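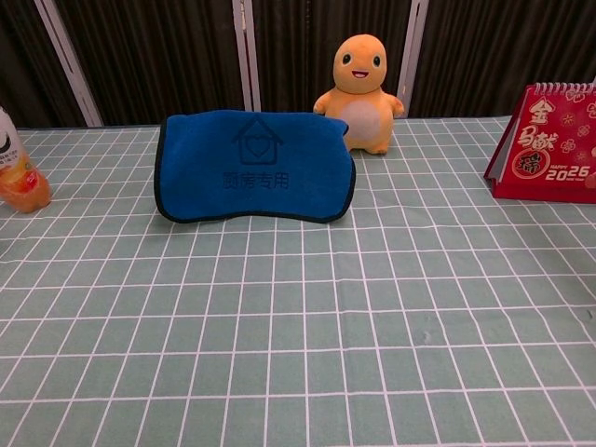
A reader wrote in to ask why her blue microfiber cloth had stopped picking up anything and was only pushing crumbs from one side of the table to the other. She had been washing it with the bath towels and using softener. Both of those will do it. Microfiber works because the fibers are split very fine, and softener coats them. Lint from cotton towels fills in whatever is left.

Most cloths can be brought back. The steps below are for ordinary kitchen cloths, the bound-edge kind included.

What you need

A basin or a clean sink
Liquid detergent with no softener in it
White vinegar
A soft brush (an old toothbrush is fine)
A drying rack or a line

Washing a cloth that has gone slick

1. Shake the cloth outside, then go over it with the dry brush. Brush in one direction. Pay attention to the binding, where crumbs pack in along the stitching.

2. Fill the basin with warm water. Hot tap water is fine for most cloths, but check the label if there is one. Boiling water is too hot and can melt the fiber tips.

3. Add a small squirt of detergent and put the cloth in. Leave it for 2 hours. Greasy cloths can stay in overnight.

4. Work the cloth between your hands and drain the basin. If the water is gray, repeat step 3.

5. Rinse until there are no suds. For the last rinse, add half a cup of vinegar to a full basin and leave the cloth in for a few minutes. Never mix vinegar with bleach. Bleach shouldn't go on microfiber anyway.

6. Squeeze, don't wring. Hang it flat.

Dark blue cloths can lose color in the first 3 washes. Wash them alone until the water stays clear.

To test the result, put a spoonful of water on the counter and lay the dry cloth over it. A cloth in good shape takes it up right away. If the water beads or spreads, go through the steps once more. After a second try with no change, use it for the floor or the car.

Wiping down a fabric tablecloth

Pick up anything loose first, and move bottles and toys to a chair. Fold the cloth in half twice and dampen one face. Press on the spot and lift. Rubbing drives a smudge into the weave and can raise fuzz on a printed cloth. Turn to a fresh face as each one gets dirty. Orange drink and juice should be blotted with plain cool water before any soap goes on.

Creases come out with a damp cloth laid over them and a warm iron, as long as the tablecloth is cotton. Vinyl-coated ones should not be ironed.

Keeping cloths apart

If a cloth is marked for kitchen use, keep it there. We keep 7 in the drawer and put a used one in a mesh bag at night. The bag goes in the machine by itself, with no softener and no dryer sheets. Tumble dry on low or hang.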